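Can a robot tidy up toys yet? (household, not factory)

Posted in Home Automation, February 4, 2024

Hongjun Fan
Two kids, one lounge room, toys from one end to the other. I've got a robot vac and it's useless till the floor's clear, so I'm still the one picking up. Is there anything that can grab small stuff and put it in a tub yet? Not after a demo video, want to know if it's worth saving for or if I should just keep nagging the kids. Budget is not huge. Same question for sorting parts at work, we do small runs of plastic fittings and its all by hand.

Kalton
Short version, no, not to buy for a house. Get more tubs.

Fitriani Simanjuntak
Bit more than that. Arms on a bench can do it, sort of. Soft toys and little rubbery things are fine to pinch if they're lying out in the open. Tub walls are the hard bit – fingers need room either side of the toy and the sides get in the way.
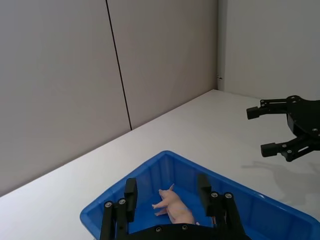 Pink pig in a blue tray, fingers either side.

Now think about your lounge room. Toys on top of toys, under the couch, half in a sock. Different colour carpet, dog walks through. The arm on a bench doesn't have to go anywhere, yours would need wheels and some way of not running over the kids. Wouldn't hold my breath.

For work I'd be more hopeful. Same parts, same tray, same spot every time is what they're good at. Two arms over one bin is nice if you need to hold and turn things, but you pay twice and then you have to stop them bumping each other. 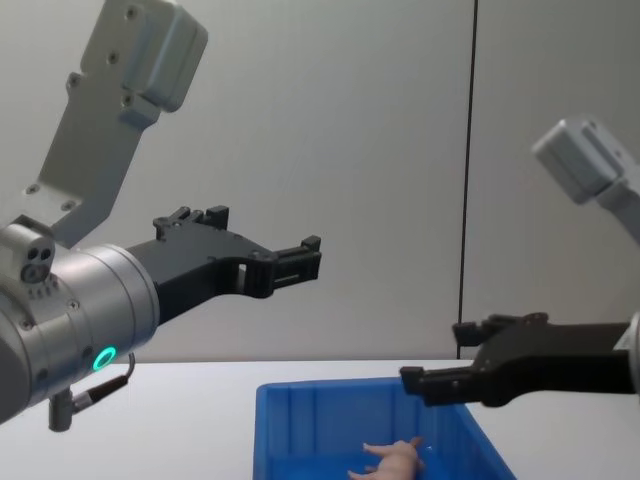 So start with one arm and a fixed tray, try it on your easiest fitting, 100 pieces, and write down how many you had to fix by hand. If it's more than 4 I'd leave it till next year. Ask wherever you buy it whether they'll let you trial it with your own parts, some will.

Hongjun Fan
Cheers both. Tubs it is at home, will talk to the boss abuot the other one.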